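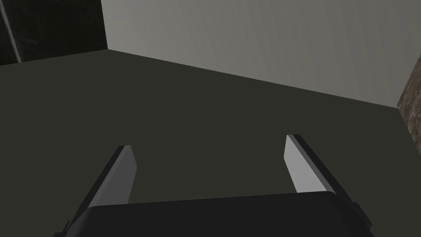
According to the note left on the bench this morning, the Gavance stage piano is fine, it's the sustain pedal that's haunted, and could whoever opens it up next please try a different pedal before blaming the key contacts.

Fair enough! I had a whole theory going about the key contacts, too. So I started today's session by doing as I was told. Swapped in the plain Flornix pedal from the drawer and played the same slow chords I'd been using all April. The low notes still hung on after I let go, though not every time, so the note is half right at best.

Piano entry, April, started just after 2 in the afternoon.

Where I am with it: the action is out and sitting on the long bench, keys still on. I pulled the bottom octave and cleaned under the rubber strips with a dry brush first (please don't use the contact spray on these, we had one strip go gummy last winter and I'm still annoyed). The felt under the key fronts is squashed flat in the middle of the keyboard and nearly new at both ends, so somebody played a lot of pop songs on this one. I've got replacement felt from Abou Jaoude, 14 strips left in the packet. It's a hair thicker than the old stuff. I think I like it, the keys land softer and you lose that knocking sound that comes through the stand and drives the neighbors nuts.

Tried it at two velocity settings afterward. On the normal curve, a medium press gives me a reading of 70 on the monitor, pretty steady across the middle. The F above middle C jumps around, though, and I can feel a bit of side wobble in it. Probably the bushing. I put a dot of tape on that key so we don't lose it.

Back to the pedal thing. If I start with the pedal held down at power-on, the piano decides that "down" is "up" and everything goes backward, which is old news, but I had forgotten it and lost 20 minutes to being confused. Power it on with your foot OFF the pedal. After that the Flornix behaved much better, and I only caught the hanging notes when I wiggled the plug in the socket. So now I'm suspicious of the jack on the board. Haven't resoldered it yet, my good tip is worn out and I didn't want to cook the pads.

Speakers: left one buzzes on the low D, and it does it with headphones plugged in halfway too, so go figure. Tightened the screws on the grille and it got quieter. Not gone.

The Givex next to it hasn't been touched. It still needs its music rest and a power supply, and I'd leave it alone until this one is back together so the screws don't get mixed up. (The short ones are in the jar lid, the long ones are in the cup.)

Next time: jack, F bushing, then the rest of the felt. Left the lid off, cover's over the keys.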